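Sorting Other People's Laundry: Vandana Pal on the Bepari Wash Room

Vandana Pal has run the wash room at Bepari, a shared house in Fliltstead, for nine years. Residents drop their bags off in the morning and get them back folded by evening. I spoke to her in the back room, where the clean things are sorted.

She started with the numbers, which she keeps in a notebook by the door. In August the room handled 1166 bags. "That was our biggest month," she said. "People came back from trips and brought everything at once."

Shirts and towels give her little trouble. Most shirts have a name tape inside the collar, and towels are heavy enough to stay where you put them. Small things take up the day.

"Socks, sleeves, kids' stuff, handkerchiefs," she said. "They're light, so they get inside other things. You shake out a pillowcase and there's a sock in it."

She does the first pass by color. Plain blues go in one pile, stripes in another, anything with a small pattern in a third. Pieces with two colors go by whichever color there is more of, so blue with a bit of orange is still blue. Lalit Kushwaha, who works evenings, used to sort by owner from the start. He gave it up after a month.

"You end up with up to 132 little piles and no table," he said. "Color is faster. You match at the end."

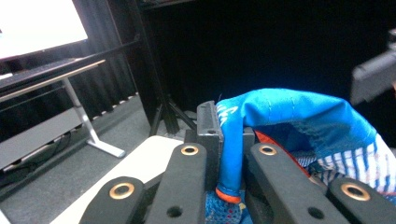

Lost and unclaimed

Anything without a match goes on a shelf near the window. Pal leaves it there for two months, then sends it to Suvwood, a thrift shop on the other side of town. She does not throw out single socks.

"Somebody always comes down for one," she said. "Satish Rawat came down for a gray one after seven weeks. It was right there."

I asked if she had ever tried mesh bags. She had - the house bought a box of them, and people used them for onions.

Folding

Her way of folding is plain. Socks are laid flat, one on top of the other, and folded once at the ankle. She doesn't roll them into a ball, as it stretches the cuff. Striped cloths are folded along the stripe where there is one to follow.

Kushwaha still rolls his own socks at home. Pal knows about it.

The wash room is open to residents every morning from 7. Bags should be tied and marked with a room number.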